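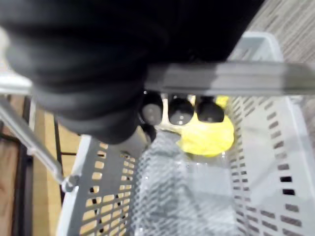 Why would anybody spend a whole afternoon teaching a robot to pick up a basket when a five-year-old can do it already? One of you wrote that on your feedback slip after the open day at Pevholm, and I liked it so much that I'm building this week's notes on it.

Week 7 notes: What we saw at Pevholm

First, thanks for turning up! It was a long bus ride and the parking lot was a mess, but I think we got more out of that visit than from any chapter I could have assigned. If you missed it, read these notes along with the Greltska reading and borrow somebody's scribbles.

The short answer to the question is that the five-year-old has been practicing for five years, all day long, with two hands full of nerve endings. The longer answer is the rest of this handout.

1. Handles are harder than they look

Remember the shopping basket station, with the gray basket and the yellow thing and the mesh bag in it? Most of you walked right past it to get to the big arms (I saw you). I'd have put it first on the tour. A basket handle is a bar with open space under it, so the fingers have to end up below it and the rest of the gripper has to stay out of the way. Come in a little high and you close on air. Come in a little low and you're pushing on the groceries. And a handle on a hinge can swing when you touch it, so the place you aimed for may not be where the handle is a moment later.

Write this down: grasping has an approach, a contact, and a lift, and each one can go wrong by itself. The Greltska reading folds the first two together. I don't love that. On the exam I want them separate.

2. The wrist camera

Several people asked why you'd mount a camera at the wrist when there's a perfectly good view from across the room. Well, think about what the room camera sees once the gripper reaches over the basket — mostly the back of the gripper. The wrist camera travels with the hand, so it's close to the contact when it matters most. The price is that the gripper itself blocks a good part of the view, and whatever is really close to the lens comes out blurry. You also lose any sense of the whole room. So plenty of setups use both, and the software has to make sense of two views that never quite agree.

Try it at home. Hold your phone against the inside of your wrist with a rubber band, look only at the screen, and pick up a mug. I did this at my kitchen counter and it took me a ridiculous number of tries. (Empty mug, please.)

3. Soft stuff

Cloth and netting are a pain for robots. A box keeps its shape when you push it, so one good look tells you most of what you need. A mesh bag folds, sags, catches on things, and you can see partway through it, which confuses a lot of depth sensors. The basket walls are full of slots too, so the sensor gets bits of whatever is on the other side. If you want a project topic and you're stuck, "seeing things with holes in them" would make a great one!

4. The numbers from the talk

The speaker went fast here, so this is what I copied off the slide. The Vachon set had 3053 recorded attempts at household tasks. Of those, 250 were basket lifts, and 102 of the basket lifts were marked as failures. Somebody behind me groaned at that, but I'd be happy to have those failures. A set with nothing but clean lifts can't tell a robot much about what a bad one looks like. What I'd really like to know is who decided what counted as a failure. If the basket comes up tilted and a sock falls out, is that a lift? The slide didn't say, and we ran out of time for questions.

5. Back to the feedback slip

So, why spend the afternoon? My own view (you're welcome to argue) is that the basket is a good teacher. It's cheap and everybody knows what success looks like. Whatever you learn about getting fingers under a bar carries over to buckets, drawer pulls and suitcase handles. The big arms at the Brerkness booth were fun to watch, but they were moving the same block to the same spot all day.

For next time

Pick one thing in your home with a handle and write half a page on how a gripper should approach it. Tell me where the fingers go, what might move, and what the wrist camera couldn't see. Sketches are fine, and messy ones are fine too.

Also, one of you left a blue water bottle on the bus. It's in my office.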